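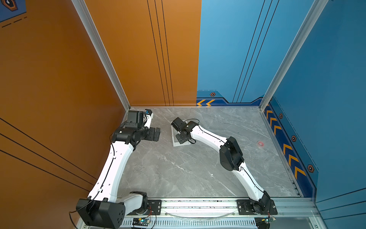 アルミレールに並べて取り付けた2台のロボットアーム

製品情報 > 開発ツール > 静的解析 > Kondurier

Kondurier スタック使用量解析ツール

Kondurierは、リンク済みの実行ファイルを入力とし、タスクおよび割り込みハンドラごとの最大スタック使用量を静的に算出するコマンドラインツールである。ソースコードは必要としない。コンパイラの出力するスタック情報ファイルに依存せず、機械語命令列からスタックポインタの変化を直接追跡するため、アセンブラで記述された起動ルーチンや、オブジェクト形式でのみ提供されるライブラリも同一の手順で解析対象に含まれる。

解析方式
入力ファイルの逆アセンブル後、関数単位で制御フローグラフを構築し、各基本ブロックの入口と出口におけるスタックポインタの相対値を求める。複数の経路が合流する点で相対値が一致しない場合は、大きい側の値を採用し、警告W204を出力する。続いて関数間の呼び出しグラフを構築し、指定された起点関数から到達可能な経路のうち、スタック消費の合計が最大となるものを報告する。報告には経路上の全関数名、各関数のフレームサイズ、呼び出し命令のアドレスを含む。
末尾呼び出しは分岐命令として検出し、呼び出し元のフレームが解放済みであるかどうかを判定したうえで加算の要否を決める。インライン展開された関数は独立した節点として扱わない。デバッグ情報が存在する場合に限り、展開元の関数名を括弧書きで併記する。

間接呼び出し
関数ポインタ経由の呼び出しについては、読み出し専用領域に配置されたテーブルの参照を解決する。テーブルの範囲が特定できない呼び出しは「未解決」として一覧に記録され、その箇所を含む経路の値は下限値として表示される。未解決箇所の候補関数は注釈ファイルで与える。

注釈ファイルの記述例
call timer_dispatch+0x1c -> on_tick, on_expire
depth parse_node 9
ignore panic_handler

depth行は再帰関数の最大の深さを指定するものであり、上例ではparse_nodeの再帰を9段までとして計算する。指定のない再帰を検出した場合、該当する起点関数の結果は「非有界」となり、終了コード3を返す。ignore行で除外した関数は、報告書の末尾に必ず列記される。この列記を抑止するオプションはない。

割り込みの扱い
割り込みハンドラのスタック使用量は、優先度グループごとに最大値を求め、多重割り込みの許可設定に従って加算する。同一優先度のハンドラ同士は相互に割り込まないものとして計算する。ハードウェアが自動的に退避するレジスタの分は、ターゲット定義ファイルの値を用いる。浮動小数点レジスタの遅延退避を使用する構成では、定義ファイルの該当項目を有効にすること。既定では無効である。

主な仕様
入力形式:ELF(32ビット、リトルエンディアンおよびビッグエンディアン)
対応命令セット:13種(一覧はターゲット対応表を参照)
関数数の上限:評価版 3,000、製品版 制限なし
関数名の表示長:80文字(超過分は省略記号で表示。JSON出力では省略しない)
出力形式:テキスト、CSV、JSON、DOT
動作環境:64ビットのLinuxまたはWindows
ライセンス:ノードロック、フローティング

ビルドへの組み込み
しきい値ファイルに起点関数名と許容バイト数を記述し、--limitオプションで指定する。算出値が許容値を超えた場合は終了コード2を返すので、継続的インテグレーションの判定にそのまま使用できる。しきい値と一致した場合は超過とみなさない。
前回の結果との比較には--baselineを用いる。比較対象はJSON出力に限られ、関数の対応付けはシンボル名で行う。静的関数のように同名の関数が複数存在するときは、翻訳単位名を併用して区別する。翻訳単位名はデバッグ情報から取得するため、stripを施したファイルではこの区別が働かない。
並列実行時の報告順は起点関数の指定順に固定される。同じ入力と同じ注釈ファイルに対する出力は、スレッド数によらず同一である。

制限事項
・実行時に生成または書き換えられるコードは解析できない。
・可変長配列およびallocaによる確保量は、注釈ファイルのalloc行で上限を与える必要がある。
・オーバーレイ構成のファイルは、オーバーレイごとに分割して入力する。
・例外処理の巻き戻し中に呼び出されるランタイム関数は、既定の起点には含まれない。必要に応じて--rootで追加する。
・スタックを切り替える関数は、切り替え後の起点を別途指定する。

関連製品
Gikanceは、Kondurierの JSON出力を読み込み、呼び出しグラフを対話的に表示するビューアである。経路の絞り込み、2つのビルド間の差分表示、注釈ファイルの編集に対応する。Kondurierのライセンスには含まれない。
Keaneターゲット定義エディタは、標準対応表にない派生コアの定義ファイルを作成するためのツールで、Kondurierに同梱される。レジスタ名、退避サイズ、呼び出し規約の各項目を表形式で編集し、保存時に整合性を検査する。

提供内容
実行ファイル一式、ターゲット定義ファイル、利用者マニュアル(日本語版および英語版、PDF)、サンプルプロジェクト。保守契約には版の更新と技術的な問い合わせへの回答が含まれる。注釈ファイルの作成代行は別見積りとなる。
評価版は関数数の上限を除き製品版と同じ機能を持つ。上限を超えるファイルを入力した場合は、解析を開始せずに終了する。評価版で作成した注釈ファイルとしきい値ファイルは、変更なしで製品版に引き継ぐことができる。

変更履歴(抜粋)
2024年5月8日
・条件付き実行命令を含むブロックで、相対値が過大に算出される場合がある問題を修正した。
・DOT出力に起点関数の色指定を追加した。
・--baseline使用時、削除された関数が差分に現れない問題を修正した。
3月公開版
・CSV出力の文字コードを指定するオプションを追加した。
・未解決の間接呼び出し一覧をアドレス順に変更した。

技術仕様に関する問い合わせ担当:Bernadette Brennan(解析ツール部門)。問い合わせの際は、製品の版、ターゲット名、--versionの出力全文を添えること。

お問い合わせ | ライセンス条件 | © Stoleretti | ページの先頭へ戻る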